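Sorting Station for Small Toys: Project Report
Mark Anthony Espiritu
Introduction to Product Design, July 2025

1. Background

The Casside after-school room keeps its small toys in one deep bin. Children who want a particular ball or figure empty the bin onto the floor, and cleanup at the end of the session consists of shoveling everything back. The project set out to replace the bin with a small station made up of a shallow tray for mixed toys and a set of boxes for sorted ones. The station had to fit on one of the low tables already in the room, and a child had to be able to use it without lifting a lid.

2. Requirements

The requirements were agreed on with the room staff in June.

2.1 The footprint must leave free table space in front of the tray.
2.2 Every toy in the tray must be visible from above. A toy may touch another toy but should not be buried under it.
2.3 Each box must accept a toy through an opening in its face. Lids were excluded after the first visit, when two of the three lids on the existing containers could not be found.
2.4 Boxes must be told apart by color alone, as some of the children do not read yet.
2.5 Total cost of parts must stay under 40 dollars.

3. Design

3.1 Boxes

The boxes are cubes, each with one round hole in the face. We considered slots and square openings. Slots passed flat pieces but stopped balls, and square openings caught figures at the corners. A round hole accepted every shape in the collection, provided that figures were turned head first.

The three colors are pale yellow, light blue and pink, stacked in that order from the top. Stronger colors were tried on paper samples. They were rejected because several of the toys are strong red, blue or green, and children in the trial took the box color as an instruction to match it. With pale boxes this happened less often.

Stacking saves table space but brings the lowest hole close to the tabletop. A row of three boxes side by side was also laid out and would have been easier to reach. It took up the whole width of the table and failed requirement 2.1.

3.2 Tray

The tray is a shallow rectangular metal one, bought from Miltomano as a kitchen item. A plastic tray from Pronari was lighter and cheaper but flexed when carried from one end, and balls rolled to the low side. The metal rim is high enough to hold a ball that has been pushed. It is low enough that a small hand can reach in flat.

3.3 Toys

The full collection comes to 129 pieces. They do not all fit in the tray under requirement 2.2, so a working load is put out and the rest stays in storage. A working load mixes plain balls, spiky balls with soft bristles, figures and blocks. Very small pieces were taken out by the staff before we started.

4. Trial

Children were asked to move toys from the tray to the boxes under a simple rule: balls in one box, figures in another, everything else in the third. The rule was given out loud once and not repeated. We recorded 200 placements in all and noted the box chosen and any toy that failed to go in on the first attempt.

Plain balls gave no trouble. The spiky balls were the main source of failed attempts. The bristles bend, but they drag on the edge of the hole, and a light push leaves the ball sitting in the opening. Figures failed when held sideways. Blocks went in cleanly but landed with a noise that one child disliked, and we put a piece of felt in the bottom of each box afterward.

Most wrong placements involved the spiky toys. Children did not agree on whether these were balls. The staff at Mangubat, where a second group tried the station, used the word "fuzzies" and gave them their own box, and the disagreement stopped.

5. Problems and changes

The stack is the weak point. With empty boxes, a firm push on the top one moves it backward. A load of 500 grams in the bottom box did nothing for the top box, as expected. Two strips of hook-and-loop tape between each pair of boxes fixed the movement and still allow the stack to be taken apart for emptying.

Emptying remains slow. The only way out is the same round hole, so the box has to be turned over and shaken. A hinged back panel has been drawn but not built. It would also let the staff free a toy that has lodged behind the hole.

The layout in its current form has the stack on the left half of the table and the tray to its right. A left-handed child asked for the reverse, and nothing in the parts prevents it.
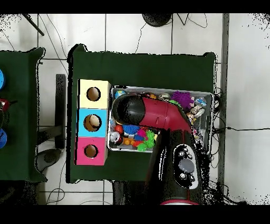 6. Remaining work

The back panel comes first, in cardboard and then in thin board if the hinge position holds up. The felt needs a glue that survives wiping. We also plan to repeat the trial with the spiky toys assigned to their own box from the start and the other two rules left alone, using the same record sheet so that the counts can be compared directly.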